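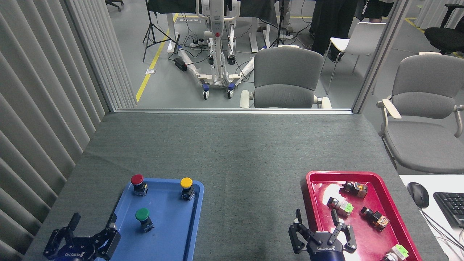

29 Dec 2021

Ferry tank for the Tredstead twin, continued. Present: me (Volkan), Nahuel in the cabin, Hortensia for the paperwork until lunch. Wenceslao came at the end.

Yesterday's page stops at the leak, so I continue from the leak. The tank was holding air at 2 psi and the needle was going down slowly, and we did not agree where. Nahuel said the inspection cover, I said the vent fitting. We put soap solution on both and we were both wrong. It was the sump drain, on the thread, very small bubbles which you see only if you keep your face close and wait. I removed the drain valve. The O-ring had a flat place on one side, and I think it was pinched at the previous installation, when the tank was used for the other airplane. New O-ring from the drawer, light grease, same torque as on the drawing. Air again to 2 psi, supply valve closed, supply hose disconnected. We left it and did the straps.

Note for whoever does this next: disconnect the supply hose completely. In March we had a "good" test which was good because the regulator was feeding the tank the whole time. Closing the valve is not enough, the valve on that trolley passes a little.

Straps. The aft pair was too long for the new position of the tank and the ratchet ended on top of the corner protector. Nahuel moved the two aft seat-track fittings one hole forward, so now the ratchet lies on the flat side and can be reached from the aisle. I checked that the pins are down in all fittings by pulling each one up by hand. One was not down. It looked down. Please pull, do not only look.

The floor protection sheet had to be cut again for the same reason. The old one we can keep for the tool bench.

After lunch the pressure test. The needle was at the same line where we left it. The hangar was perhaps a little warmer than in the morning, which can hide a small leak, so I did not want to sign it only with this. Soap again on every joint: drain, cover, vent, filler neck, both pickup lines. No bubbles. The cover has 32 screws and I went around all of them. Then I signed.

Now the quantity indication, which is the reason this job is late.

The Drorstead gauge is the replacement for the old sight tube, and Alcaraz asked for it because their ferry crew does not like to go aft in flight with a flashlight. I understand this. But the gauge came with a calibration for a tank of a different height, and the instruction sheet explains only how to set empty and full. Between empty and full it assumes a tank with straight walls. Ours has the step at the bottom for the spar cover, so it is narrow below and wide above, and with the two-point calibration the gauge must read wrong in the lower part. The question was how much wrong.

We filled with the metered cart in steps of 200 liters, waited for the surface to be quiet and wrote down the reading each time. The last step is smaller because the tank takes 1,185 liters to the filler mark.

What we saw:
Near full, the gauge agrees with the cart.
In the middle it shows too much, but a pilot can live with it.
On the first step it shows much too much. This is the dangerous direction. Somebody would believe he has fuel over the ocean and he does not have it.

Nahuel asked if the cart could be wrong. Fair question. The meter has a valid sticker, and we also weighed one can from it, and the can was right for the temperature. I believe the cart.

I telephoned Baltasar Zúñiga, who installed the same gauge in Plollach last year. He says there is a table mode. You hold the set button while switching on, and then you can enter points one by one. It is not in our sheet. He sent me a photograph of the page from his manual, which has a later revision than ours. Hortensia has printed it, but a photograph of a page is not a document we can work to. She has written to Drorstead for the current revision, and until it comes, what we entered is a trial only, and the gauge has a red tag.

With the points from the filling entered as a table, we drained in the same steps and compared. Much better. All readings on the way down were inside the tolerance on the drawing. The lowest one was close to the limit but on the safe side (it shows less than there is). I would like one more point inside the narrow part, under the first step. The cart can do a smaller step, we only did not think of it in the morning.

Transfer pumps: both ran, number one is noisier than number two. I do not like the sound, but the flow is the same on both, measured into the bowser. Nahuel thinks it is the mounting and not the pump, because the noise changes when you press your hand on the bracket. He will put the softer mounts and we listen again.

The selector placard is in the wrong order. It says OFF - RIGHT - LEFT and the valve goes OFF - LEFT - RIGHT. My mistake, I copied it from the old drawing. New one is requested. Old one is removed already, so that it cannot stay by accident.

Wenceslao looked at the vent line outlet under the fuselage and asked for the scarf cut to face forward, as on the drawing. It was facing aft. I had walked past it at least ten times. Loosened the clamp, turned it, tightened, marked with paint. He also wants a photograph of the straps in the final position for the ferry permit application, with the ratchets visible.

Weighing is not possible before the gauge is closed, because he wants the airplane weighed in exactly the configuration which will fly. I agree, even if it costs us the booking of the scales.

Still open:
- Drorstead manual, current revision (Hortensia)
- extra calibration point in the narrow part, then repeat the drain-down (me)
- soft mounts on pump number one (Nahuel)
- selector placard
- strap photograph for Wenceslao
- ask Alcaraz if the crew wants the gauge in liters or in US gallons. The order says liters, the flight log they sent us has gallons. To be asked in writing.

Tank is left empty, vent open, drain valve closed and wired. Battery disconnected. Keys with Nahuel.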